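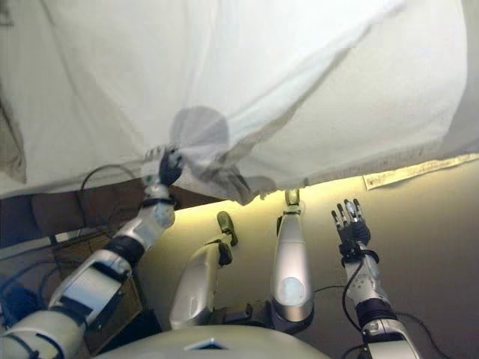

Sheet handling at the Norham site: left hand closed on the hem, right hand open near the label.

Penero linen cell - progress report to the Avgate fund
2021-12-01

The cell is running, the sheets are winning slightly less often, and we have spent less on fingers than we feared. Details follow in the order the grant agreement asks for them, except for the budget, which is in the usual spreadsheet.

Setup. The two-armed unit was moved to its final spot in October and bolted down. The floor at Norham slopes toward the drain, as floors near laundries do, so we shimmed the base and repeated the arm calibration from scratch. Both hands now agree on where the middle of the room is. In the first week they did not, and folded accordingly.

Cabling. Most of our stoppages came from wrist cables. A sheet hanging over the arms will find any loop of cable you leave out for it. We shortened the slack on the right side and added a strap at the left wrist. The left side still has more loose cable than we like, and we will reroute it when the new clips from Thiele arrive. They have been due for a while.

Hands. We log every grasp on the hem during the daily check. In the last full check period the cell made 182 attempts and held the hem through the lift on 79 of them. We know how that looks. The failures are mostly the right hand, which opens on time, gets near the fabric and then closes a little late. One finger tendon had stretched and was replaced. The timing fault is in the controller and is still open.

Labels. Stitched care labels confuse the edge finder, which takes them for a corner. We have told it to ignore anything that narrow. It now also ignores one type of pillowcase entirely, so pillowcases are off the menu until the spring.

Maintenance. The daily check takes 20 minutes: wipe the fingertips, look over the straps, clear lint from the joints, run both arms through their full reach with no cloth. The lint deserves its own budget line. We now change the joint covers every 30 shifts, after trying a longer interval and regretting it.

Next period. Fix the right hand timing, finish the cable work on the left arm, and repeat the hem check with the same sheets so the numbers can be compared. We are asking to move the unspent travel money to spare tendons and one spare wrist connector. Travel was for visiting a supplier who now prefers to be emailed. Please confirm before we place the order, as the parts cannot be returned once the bag is opened.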